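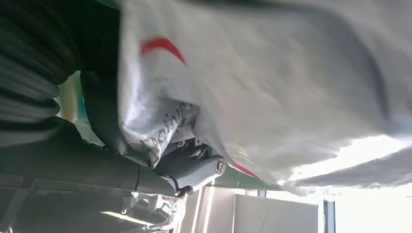 Skovdale's flour co-op opens its doors on 28 July 2026, and you're invited

Skovdale – I've never written a press release before, so bear with me. My name is Tomoyo Fukuda, I've baked bread in this town since I was nineteen, and I'm thrilled to tell you that the Skovdale Flour Co-op is opening to the public in the old Cirkon building on the harbour side of Mill Street. Doors at 10, scones until they run out!

The short version: we buy flour, oats, rye and dried beans by the pallet from growers within a day's drive, and members take home as much or as little as they like at close to what we paid for it. You can bring your own jar. You can bring a pillowcase if it's clean (Otakar did, and it worked fine).

The longer version starts at my kitchen table in March, when the last shop in town that sold rye flour stopped stocking it. I grumbled about it to Otakar Kopecký, who runs the woodfired oven out at the campground, and he'd been driving two hours each way for the same stuff. Between us we knew a dozen people doing some version of that drive, usually in separate cars, sometimes on the same morning. So we put up a sheet at the post office asking who'd go in on a shared order, and I figured we'd get ten names.

We now have 146 member households. The first order came to 1,710 kilograms and it sat in my garage for a week and a half while my poor car lived on the street. I do not recommend this. My neighbours were lovely about it, and I've paid them back in cinnamon buns.

The Cirkon building has been a blessing. It was a paint and hardware store for years, and it still has the long counter and the good deep shelves, plus a loading door at the back wide enough for a pallet jack. Fitzgerald Strickland, who owns it, has let us have the ground floor on a two-year lease at a rent we can live with. Kenta Nomura rebuilt the shelving and found us a secondhand platform scale that reads to the gram, and he's very proud of it, so please admire it when you come in.

Membership is $15 a year for a household, and that covers the lease, the lights and the scale. You don't have to work shifts, although we'd love it if you did, and there's a sign-up book by the till for anyone who fancies a Saturday behind the counter. Non-members are welcome to shop too and pay a little more per kilo.

On the shelves for opening day we'll have white bread flour, wholewheat, light and dark rye, spelt, rolled and steel-cut oats, yellow peas and two kinds of dried beans. We're also carrying buckwheat from Aoki, a small family farm up the valley that had never sold in town before. It has a lovely nutty flavour and makes the best pancakes I've ever eaten. I've got the recipe printed on cards, so take one.

A few people have asked about gluten-free baking. We can't promise anything on that front yet, as everything is weighed in the same room and flour gets absolutely everywhere. If that matters in your house, please come and talk to me before you buy.

The first 100 people through the door get a half-kilo bag of whichever flour they like. At noon Otakar will be out in the laneway with a portable oven doing flatbreads, and at two I'm giving a sourdough talk for beginners, with starter to take home if you bring a jar with a lid. Kids are welcome and so are dogs, though dogs stay in the laneway.

Regular hours after that are 10 to 4, Tuesday excepted, when we take deliveries.

Media are very welcome, and I'm happy to chat beforehand or on the day. Parking is behind the library. For interviews or questions about membership, leave a message for me or Kenta at the co-op counter and one of us will ring you back, most likely in the evening once the baking's done.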